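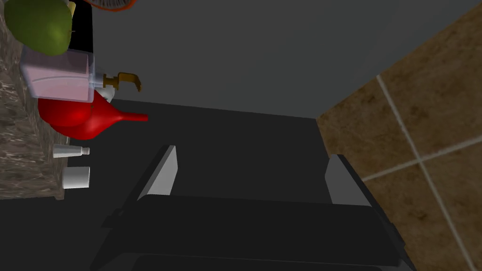 My neighbor's sourdough starter died in June, and she took it harder than I expected. I found her on the porch with the jar in her lap, and before I'd thought it through I had promised to find her a new one with a bit of history behind it. I don't even bake much! I make a decent banana bread and I can follow the back of a cake box. But I'd made the promise, so off I went, and that's how I ended up spending most of a summer in other people's kitchens, eating their toast.

My first stop was Givdale, which has one main street, a feed store and a bakery that opens at an hour I don't like to think about. Ermelinda Peixoto runs it with her two sons. She let me in by the side door while it was still dark and handed me an apron without asking whether I wanted one. Her starter lives in a crock on the bottom shelf, wrapped in a dish towel, and she feeds it before she has her own coffee. The flour goes in by feel. The water goes in by feel too, and when I asked how warm it should be she took my hand and ran the tap over my wrist until she was happy. "Like that," she said, and went back to her rolls.

I wrote down "like that" in my notebook. It's been no help at all.

What I did learn in Givdale is that a starter wants a routine more than it wants fancy flour. Ermelinda uses the plain bread flour she buys by the sack, with a scoop of rye when things look sleepy. She's tried the stone-ground kind that costs as much as a steak dinner and says the bread came out fine – and so did the next batch, with the cheap stuff. She also told me to stop screwing the lid down so tight. I hadn't told her I did that. I guess I looked like someone who would.

From there I drove over the hill to Cliltgate, where there's a swap on the green every summer. People bring jars with masking tape labels and swap them like baseball cards, and a few get pretty competitive about it. I paid 10 dollars for a table spot I didn't need (I had nothing to swap, I was just excited) and went home with two jars and a bag of someone's pickled beans. One of the jars came with a card that said "hungry in the mornings," and that turned out to be the most useful instruction anyone gave me all summer. The other one smelled like nail polish remover, so I asked around about it.

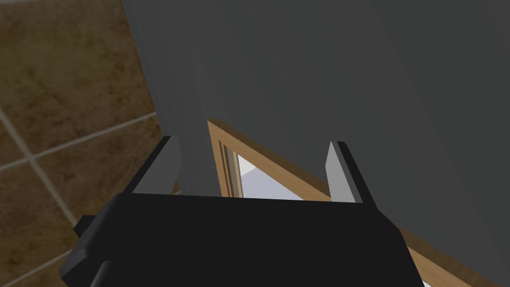 Pak-hei Chow thought I was worrying over nothing. "It smells like that when it's been left too long between meals," he told me, sniffing my jar and handing it back. "Throw most of it out, feed what's left, do it again tonight. You folks always want to keep every spoonful, and then you wonder why it's sour enough to strip paint."

He was right about me. I do hate throwing any of it out. My grandmother washed and saved bread bags, and pouring good flour into the trash makes my shoulders go up around my ears. So I've become a person who makes crackers. You spread the extra starter thin on a sheet with some melted butter, shake on salt and whatever seeds are hanging around in the cupboard, and bake until the edges go brown. They're great with the pickled beans, by the way.

The jar I finally chose for my neighbor came from Yuk-lan Tsao, who wouldn't take any money for it. She wanted my banana bread recipe and a promise that I'd send news. Her starter is younger than most of the ones on the green, and she doesn't pretend otherwise. She began it in her own kitchen with rye flour and tap water, and it took her three tries. I liked that a lot better than the man at the next table with his story about a wagon train.

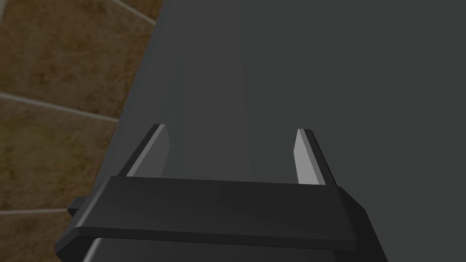
I drove it home with the seat belt across it and the windows cracked. It still climbed out of the jar somewhere past the feed store, and my cup holder will never be the same. My neighbor had her hands out before I'd shut the car door. She fed it that night, and again in the morning, and by the end of the week she'd baked a loaf so flat we ate it as a kind of pizza. The next one was taller. She gave me the heel, still warm, with too much butter, and a jar of my own to take back across the yard. It's in my fridge behind the mustard, and I need to go feed it.

Contact the editors | © 2026 Tustetti Magazine. All rights reserved. | Back to top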